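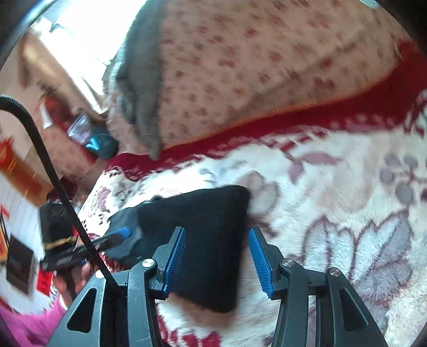 Packing a bedroom: what goes in with the plush blanket?

Posted by Ratree Jitpraphai, 16 Oct 2019

I'm moving to Dirnstead and doing the bedroom last. On the bed I still have a heavy plush blanket with a floral print, a thin sprigged quilt, and a few black fabric things, soft cases and so on. The blanket takes up a whole box by itself. Can I put it in a vacuum bag, or will that ruin the pile? And the black fabric picks up cream fluff from everything. I'd like to know how to fold it so I'm not going over it with a lint roller at the other end.

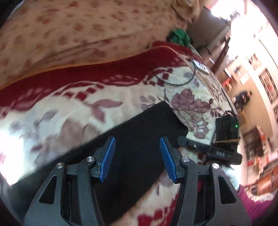
Black fabric on the blanket, red border behind it.

Siriporn Rungrueang

A vacuum bag is fine for a few weeks. I wouldn't leave plush in one from now until March, the pile gets creases that take a long time to come out. Wash it and let it dry all the way first. Fold it in thirds with the printed side in, then roll it from the short end. Don't pull all the air out — stop when the bag is around half the height it was.

For the black fabric, shake it outside, fold it with the good side in, and put it in an old pillowcase. Keep it away from the blanket. The quilt can go in the same box as the pillowcase if there's room. Soft cases should be emptied, zipped if they have a zip, and laid flat on top. Coil any cables and bag them on their own, with a label.

Zeleke

I just used trash bags. Worked ok. Get the thick kind.

Skutard

Agree on the pillowcase. I paid 4 dollars for a big zip storage bag for my blanket and didn't vacuum it at all, then used it as padding around a lamp in the car. If you do hire movers, ask whether they take soft bags, mine wanted everything in boxes.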